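Ticket 775, opened 2021-12-26
Site: Buchanan, takeout counter
Status: monitoring

**Symptom.** Online orders placed through Plokar reach the Gridex kitchen printer late or twice. Delay is around 20 minutes at the dinner peak. Walk-in orders from the register print normally.

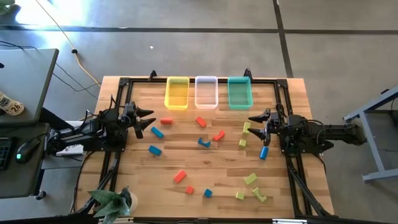 Printer self-test passes. Paper and cable swapped with the spare from the Dalton store, no change. The register log shows Plokar orders arriving on time, so the delay is between the register queue and the printer.

Queue limit on this register is set to 200. Dalton runs the same software version with the limit at 50 and has no open tickets. The setting was last edited in August during the menu update.

**Steps taken**

1. Cleared the print queue and restarted the print service.
2. Turned off "resend if no reply" for the kitchen printer. Duplicates stopped on test orders.
3. Set the queue limit to match Dalton.
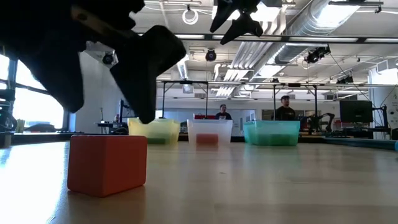
4. Sent 2 test orders from the Plokar customer page. Both printed once, without delay.

**Open items**

- Check the log after the next dinner peak.
- Refund request for one duplicate order is with the store.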